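Before we sign up for another sponsored readathon

The Trelen Primary parents' group has been asked to back a second year of the Komix readathon, and the May meeting will be expected to nod it through. I would like us to look at the sums first.

Last year's readathon was announced as our best fundraiser ever, with a total of £1910. That figure went on the banner by the gate and it is still there. What reached the school account was £954. The gap is made up of the platform's share, the card fees, the prize bundle and a "launch pack" of bookmarks, most of which are sitting in a box under the stage. I don't say anyone hid this. The figures were in the papers all along, on the fourth page. But a fundraiser that keeps half of what grandparents give is one I would want to think about before repeating.

The sales leaflet makes much of the "reading boost". Children logged 1500 hours between them, we are told. They logged them by pressing a button on a parent's phone, and my own two claimed an evening each that I clearly remember being spent on the trampoline. Perhaps some children did read more. I would love to see it. Has any teacher been asked whether it lasted past the prize-giving?

Then there are the prizes. A child needed £50 in pledges to get the rucksack, and the list of who had earned one was read out in assembly. Families with plenty of aunts and uncles did well. Others sat and clapped. Several parents told me they paid in the money themselves on the last night, which makes it a rather dear rucksack.

The other offer on the table is from Soylu, who run much the same thing with a lower fee and a longer contract. I have read the contract. It renews itself each summer unless we write to them before Easter, and I can't see us remembering.

What would I do instead? Plevusby Infants dropped their scheme and put out a plain envelope with a note saying what the money was for. No app, no rucksacks. They say it did well, though I have only their word for that and would like to see their accounts too. The summer fair and the second-hand uniform rail also bring in money with hardly any costs, and people seem to enjoy them.

If you have a view, please come to the meeting, or drop a note in the parents' box at the office. Ask for the figure after costs – every time, for every event, mine included.

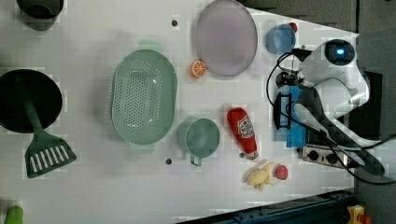 I run the cake stall, and I will bring its receipts along with everything else. If it turns out that we spend more on flour and paper plates than I think we do, then that should go up on the banner as well.

Trelen Primary Parents' Group | Contact us via the school office | © Trelen Primary Parents' Group | Back to top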